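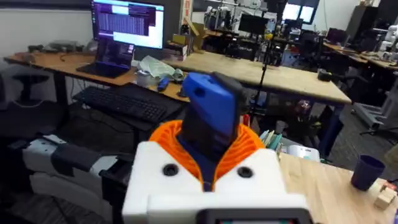
Minutes of the shared workroom meeting
Bidmont Building, first floor
October

Present: Ermira Nedeljković (chair), one person from each of the desks by the wall, two from the long table, one from the Kostiuk store next door.
Apologies: the Skistitz office, who sent written comments (taken under item 4).

The meeting opened at 4 pm.

1. Minutes of the last meeting
Agreed, with one correction. The order for shelf brackets went to Skakelier and not to Kostiuk. Ermira to amend the copy in the folder.

2. Matters arising
The window catch has been mended. The replacement bulb for the landing has still not come. Carried forward.

3. Desks
Ermira said that desks used by more than one person were the main complaint in the comments book. People arrive for an afternoon slot and have to move boxes, bags and somebody else's laptop before they can sit down.

It was agreed that:
– Cardboard boxes are not to be stacked on desks beside the monitors. Boxes being kept go to the Kostiuk store, flattened if empty.
– Carrier bags, food tubs and other containers go home with their owner at the end of the day. Anything left on a desk on Saturday morning will be put on the shelf by the door, and thrown out the following week.
– Laptops may stay out while in use, including in front of a monitor. Overnight they go in the lockers.
– Keyboards are to be kept on the pull-out tray where a desk has one, and pushed in when finished with. Two people have caught a hip on a tray left open.

There was some discussion about monitors being left on. One member runs long jobs in a terminal and needs the screen to stay up, or at least the machine behind it. Agreed that screens can be switched off at the button without stopping the job, and that a note should be left on the desk if the computer must not be shut down. No note, and whoever locks up may shut it down.

4. Cables and small electrical items
Skistitz wrote to say that the odds and ends at the back of the desks have grown again since the summer, and that their own adaptors have gone into the heap more than once. They asked for a labelled box for each desk.

The long table members thought one box for the whole room would be enough. The wall desks preferred a box each. After a show of hands it was decided to buy small lidded boxes, one per desk, from Skakelier if they are still in stock. Cables in daily use may stay where they are but should be tied back from the floor. Ermira will put out a sheet so that people can claim what is theirs, and unclaimed items will be sorted at the next clear-out.

5. Long table
The wooden top has picked up more marks. It was asked whether it could be sanded and oiled again. The Kostiuk member has done this at home and thought it would need the table out of use for two days – one for sanding and a first coat, one for the second coat and drying. Agreed in principle. Dates to be fixed when the bookings are known.

Until then, cutting is to be done on a mat, and hot drinks are to stay off the bare wood. There are mats in the drawer under the printer.

6. Chairs
The office chairs are to be pushed under the desks at the end of each session. One has a gas lift that sinks. Whoever is using it has asked not to lose the chair altogether, as the back suits them. A new lift to be priced. If it comes to more than half the cost of a chair, the matter will come back to this meeting.

7. Clear-out
To be held on Saturday, starting at 8 am and finishing by noon. Up to 6 people are needed. The Bidmont van can make one trip to the tip, and the driver would like everything at the foot of the stairs before it arrives. Cardboard will be taken separately, so please keep it dry and apart from the rest.

8. Any other business
The red recycling bin has been going out on the wrong week. A copy of the collection sheet will be pinned up in the kitchen.
The Kostiuk store asked for its trolley back.
A request for a second kettle was not supported.

Actions
Ermira Nedeljković – amend last minutes; claims sheet; collection sheet
Wall desks – order lidded boxes
Kostiuk store – clear space for boxes; advise on oil for the table
Long table – price the gas lift; return the trolley

The meeting closed at 4.50 pm. Next meeting to be arranged after the clear-out.

Recent items
Locker keys: how to get a spare
Landing light – update
Comments book, September
Booking the long table
Minutes of the previous meeting (corrected)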